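Maintenance Notes on the Hand-Held Grippers at Station 3

The demonstration station at Nanum has now been in regular service since January, and a written account of how its grippers are kept in order seems overdue. Hedvika Charvát, who prepared the original procedure for the Jatari project, has reviewed the figures below. Any errors in the wording are mine.

Each gripper consists of a plastic jaw assembly and a printed marker cube. The operator works the jaws by hand, and the tracking software, Hapeta, reads the position of the cube. In practice nearly all of our faults have come from the cubes. A corner lifts, a face picks up grease from a glove, or a mounting screw works loose by a quarter turn, and the recorded path begins to drift.

Cubes are inspected at the start of each session. Faces are wiped with a dry microfiber cloth only. Alcohol was used in the first weeks and dulled the black areas on two cubes, both of which had to be reprinted. A face with any lifting at the corners is replaced and the gripper is recalibrated before use.

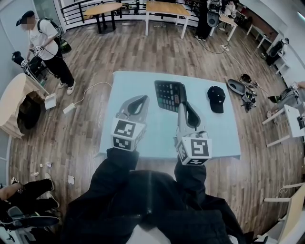 Calibration takes place at the table, with the ordinary lighting on and the operator in the normal working position. The jaws are opened fully, closed fully, and opened again, and Hapeta stores both end positions. The operator then approaches an object from the left, from the right and from directly above. Flat items are the more demanding test – the jaw tips must come down very close to the surface, and a small error in the cube offset shows at once as a tip that appears to pass through the table.

The jaws themselves need little attention. The pivot is cleaned every 435 cycles, as counted by the software, and receives one drop of light oil. More than that finds its way onto the tips. At the last full service the older pair had reached 3315 cycles, with slight play in the left pivot. The bushing was replaced from the Milari spares kit and the play is gone, although the closing action is somewhat stiffer than before.

One matter remains open. Session 209 showed a brief loss of tracking on the right gripper with no visible damage to the cube. The mounting screws were tight and the calibration was repeated with the same result as before. I suspect glare on one face at a particular wrist angle – a matte reprint has been ordered and will be fitted when it arrives. Until then, operators are asked to note the time of any dropout in the station log, together with the hand concerned.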